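4.3 Preparar el puesto de demostración (célula Waso, brazo doble)

Antes de que el brazo escriba una sola raya, alguien tiene que enseñarle cómo se hace. Ese alguien es usted. Tranquilo, no se valora la caligrafía.

1. Despeje la mesa. Solo papel, rotuladores y portalápices.
2. Encienda la cámara de cabeza y espere el pitido. Si pita 2 veces, vuelva al apartado 3.
3. Destape un rotulador, deje el capuchón a la vista y trace una marca corta.
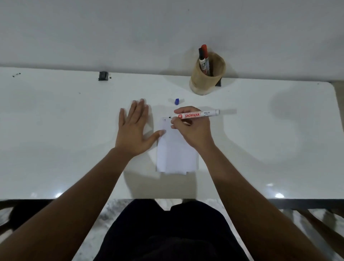
4. Repita el trazo hasta completar 54 tomas. Sí, 54. El software Weltau no se aburre; usted puede que sí.

Nota: una toma con las manos fuera de plano da el error 347 y no cuenta.

5. Al cambiar de color, recoloque el portalápices con ambas manos, despacio y sin taparlo desde arriba.
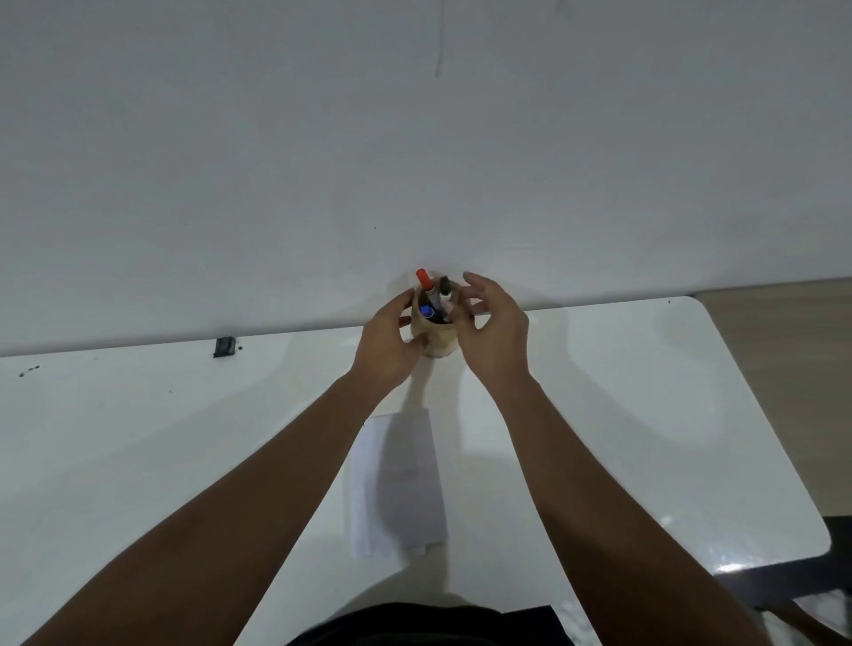 6. Retire las manos hasta el borde y espere 7 segundos. El brazo aprende también de las pausas, y las imita con un entusiasmo que ya quisiéramos para lo demás.

PRECAUCIÓN: no pase a modo réplica con las manos sobre la mesa. El brazo no pide permiso.

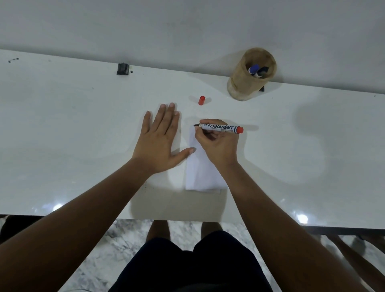 Fig. 3. Toma con rotulador permanente; capuchón rojo de pie sobre la mesa.

Comentarios (3)

kruger_taller: El 347 me salía por llevar el asiento bajo. Lo subí y listo.

millau2: ¿Sirve el papel doblado?

kruger_taller: A mí me sirve. Al brazo le da igual.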